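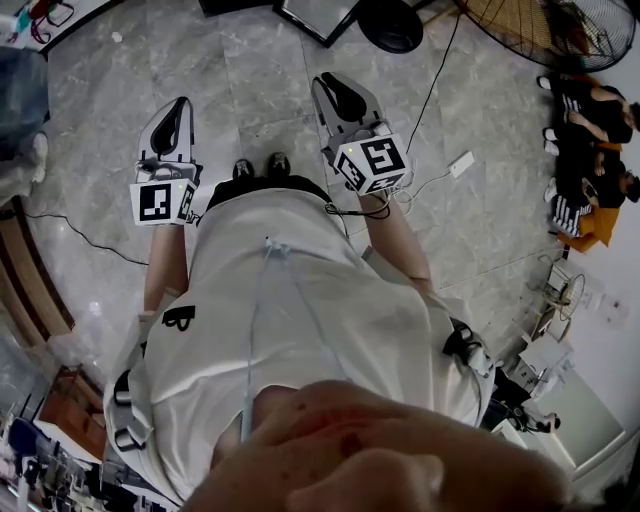 19/08/2022

Three weeks ago I wrote that the second pair of hand grippers would be ready before the end of the month. Now they are ready, more or less, and I want to note what we changed before I forget it.

The first pair had straight fingers and they dropped everything round. Samuele Farina drew new ones in the shape of a fin, which bend around the object when you press. We printed them four times at the Fekitholm workshop. The first two prints split along the layers, the third was too soft, and the fourth I like very much. One finger takes 189 minutes, so I had plenty of time to drink tea with Zoriana and complain.

The black pads inside are glued. I tried double-sided tape before and I do not recommend it - after 200 closings the pad begins to walk towards the tip.

The marker cubes gave us more trouble. On my first cube I put two of the patterns the wrong way round, and the software believed that my left hand was behind my back. I spent one whole evening looking for a mistake in the code. Oksana, as we call Oleksandra, found it in a minute by looking at the cube.

What is still not good is the cables. They pull at the wrist when I turn the hand, and the straps of the harness need to be shorter for me than for Samuele. I would like to sew a small loop on each side to guide the cable.

Next I will write down the finger settings for those who asked, and in October we will try to fold towels with both hands. Vasylyna has already promised to bring the towels.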